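Interview: Daryna Kuzmenko on the Jikwood muster rolls

9/30/25

Daryna Kuzmenko has spent most of her working life with the paper left behind by the Jikwood Rifle Volunteers, a part-time infantry corps raised in the district north of Tendarthorpe and later absorbed into the county's volunteer battalion. Her index to the corps's muster rolls is now complete for the first four companies. We spoke at her desk in the Tendarthorpe record room, where the fifth company's rolls were laid out in their original order.

The rolls are not one series. Kuzmenko separates them into three classes. The first is the enrolment book, in which a man's name, age, trade, parish and height were entered on the day he signed. The second is the drill return, a ruled sheet kept by the company sergeant and sent up to the adjutant. The third she calls the capitation copy, a fair copy prepared for the annual claim to the War Office, listing only the men who had attended enough drills to be counted as efficient.

"People come in having seen the capitation copy and think they have seen the corps," she said. "They have seen the men who earned the grant. A man could be enrolled for six years, carry a rifle, march in every parade and leave no trace in that copy if his drills fell short."

The index holds 749 separate men. Arriving at that figure took longer than transcribing the entries. The same man may appear under two spellings, or in two companies after a change of address, and the corps reissued numbers when a place fell vacant. Kuzmenko's rule is that two entries are merged only when three fields agree, one of which must be the trade or the parish. Where only two agree, the entries stay apart and carry a cross-reference.

"I would sooner have one man listed twice than two men turned into one," she said. "The first mistake a reader can spot. The second is buried."

She gives the Bondarchuk entries as a case. A Bondarchuk appears in the second company's enrolment book as a rope maker, and again in the fourth company's drill returns with no trade stated. The heights differ by an inch and the signature survives in only one place. The index keeps them as two men - correctly, she thinks, though a family historian has written to her twice to argue the other side.

The drill returns have suffered most. They were folded in four for the post, and the outer panel of each sheet carried the address and took the dirt. In 30 of them the fold has broken through a line of names. Kuzmenko reads these against the sheets for the months before and after, as the sergeants generally kept the men in the same order from one return to the next. A name supplied in this way is set in square brackets. If the neighbouring sheets disagree, the gap is left as a gap.

The order of names is itself evidence, in her view. The first company's sergeant listed men by rank and then by date of enrolment. The third company's man listed them by section, so that his returns show who stood beside whom. "It is the nearest thing we have to a plan of the company on the ground," she said. "There is no drawing and no description. There is a clerk's habit, and you can work backwards from it."

The transcription is held in a database called Cesteo, which she chose for its handling of uncertain dates. Each entry has a field for the document's own wording and a separate field for the modern form, and the first is never altered after checking. Abbreviations are left as written. "Lab." could be labourer or, in one parish, a local contraction for a lath maker, and the index does not choose between them.

Fines are recorded in a separate ledger. It runs to 175 pages and has been indexed by name but not by offence. Most entries are for absence from battalion drill, with a smaller number for talking in the ranks and for rifles returned to the armoury uncleaned. The ledger stops in November, partway down a page, in the year before the corps lost its separate title. Kuzmenko has looked for a successor volume and has not found one.

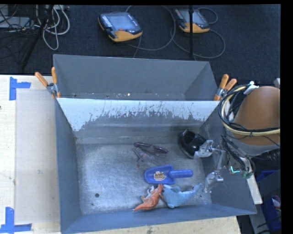 Do the rolls show which men went on to serve overseas? Only in part: 40 of the enrolment entries carry a later note in red ink giving a regiment and a date of departure, and for the rest a reader has to go to the regular army's own records.

Those red notes are in a single hand, which she believes to be that of the last adjutant's clerk. They were plainly added in one campaign of work, with the same pen and the same form of words. What source the clerk used is not stated. Kuzmenko has checked the notes against published medal rolls where she could and found the regiments reliable and the dates less so, commonly a few weeks out.

Her present task is the fifth company, which was raised late and drew on the quarry villages. Its sergeant wrote a small, upright hand and numbered his lines, and she expects it to go faster than the fourth. The company's enrolment book lacks its first gathering, so the earliest men will have to be taken from the returns alone and will have no age or height against their names.

Readers wishing to consult the index may do so in the record room. The originals are produced by appointment, one company at a time. Corrections should be sent in writing, with a reference for the document relied on.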